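Interview notes, written up fast, 04/06/2019. Na-rae Jang, toy sorter. Runs the secondhand brick bench at Fovlow, the toy library on the Gurkunport ferry road. We talked across a white table while she worked through a donation. Coffee. Bad chairs.

"Start with the odd ones," she says. "Everybody wants to start with the red ones. Don't."

So what are the odd ones? Anything with a print on it, she says. Anything round. Flowers, clouds, the bits that don't belong to a wall or a roof.
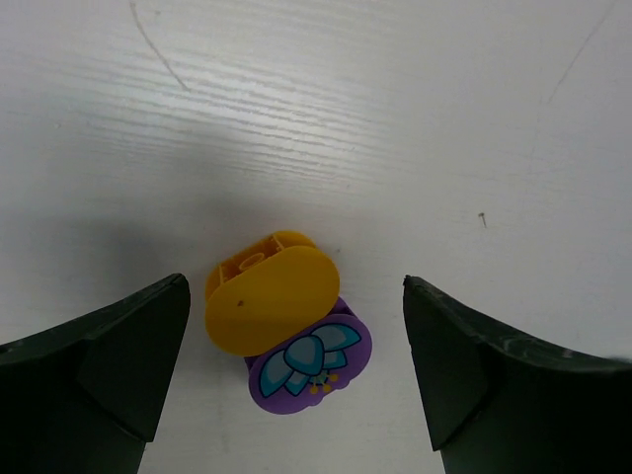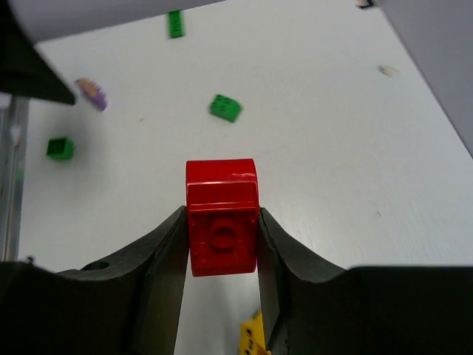 ## How a donation gets sorted

Fovlow lends out building bricks in tubs. 269 families on the list as of February. A tub goes home for 23 days, comes back, gets checked, goes out again. Between loans everything lands on Jang's table.

She tips out a little at a time. Never the whole bag. I ask why and she gives me a look.

"Have you ever tipped out a whole bag? You're on your knees for an hour. Small heaps. You see more."

First pass is shape. Plain bricks one way, printed and rounded another. Color comes last, which suprised me. I'd have done color first, and I say so.

"Color is for looking nice on a shelf," Jang says. "A kid digging for a piece is looking for the shape. They'll take a green one if there's no red. They won't take a long one if they need a square."

She's got views on this. Lots of them. The old system was by color, five tubs, and the parents liked it, and the kids just dumped all five together on the carpet anyway. She changed it over in one winter.

## The purple one

Back to the flower tile. Purple, wavy edge, petals in teal and light blue. It was with a rounded yellow piece, and I ask if they go together.

"No idea. Could be. Purple and yellow, somebody's going to say they go together."

Does she try to match things back to sets?

"I used to. I had a notebook." She stopped when the notebook got longer than the shelf. Now the printed pieces go in one tub, the Clilaletti tub, named after a puppet theater that used to rent the upstairs and left the tub behind. It's the most borrowed thing they have. There's a waiting list.

"They make gardens with it. Shops. One girl made a bathroom, very serious about it, every tile had to be a flower. Came back three times for the same tub."

She isn't sentimental about the pieces themselves. Faded print, still goes out. A mark on the face, goes out. She wipes it first.

## Turn it over

Her big rule is the underside. Everyone checks the studs on top, she says, and the trouble is underneath. Grit. Hair. Dried clay, once a raisin pushed up so far she had to soak it overnight.

"The top will fool you. Turn it over, look in the hollow part. If it's clean in there it's clean."

And scuffs?

"Scuffs are fine. A red brick shows everything, every little white line. People bring them back and apologise to me. I say, it's a brick, you're supposed to hit it with other bricks."

What she does throw away: cracks. Anything with a sharp corner. Anything chewed flat, and there's more of that than you'd think. Last year's discard bucket had 90 pieces in it by the end, and she remembers a fair few of them. The dog ones especially.

Washing is lukewarm water, a bit of dish soap, an old pillowcase with a knot in it. Lay them out on a towel, hollow side down. Leave them alone till morning. She tried a hair dryer once, doesn't want to talk about it.

## The table

I ask about the table. White, wood grain pattern, a few scratches. Came from the Wijesinghe office sale, she carried one end of it up the road herself.

She wanted white. "The one before was brown and I lost every brown piece on it. Also the black ones. Also my glasses." White shows the lot. Green, yellow, purple, all of it. The one thing she misses is white bricks, so she feels for those with her hand flat, sweeping slow.

Does she ever get to the bottom of it?

"We had a bag in with 1000 pieces, the man had counted them, he wrote it on the bag with a marker. I didn't check. I beleived him." She did that one over four afternoons with the radio on.

Any advice for people sorting at home? Shallow tubs, she says. Lids that a five year old can open. And don't sort while the kid's in the middle of building, you'll take the one piece they wanted and hear about it until supper.

Then she asks if I'm going to finish that coffee, she needs the space for the long ones.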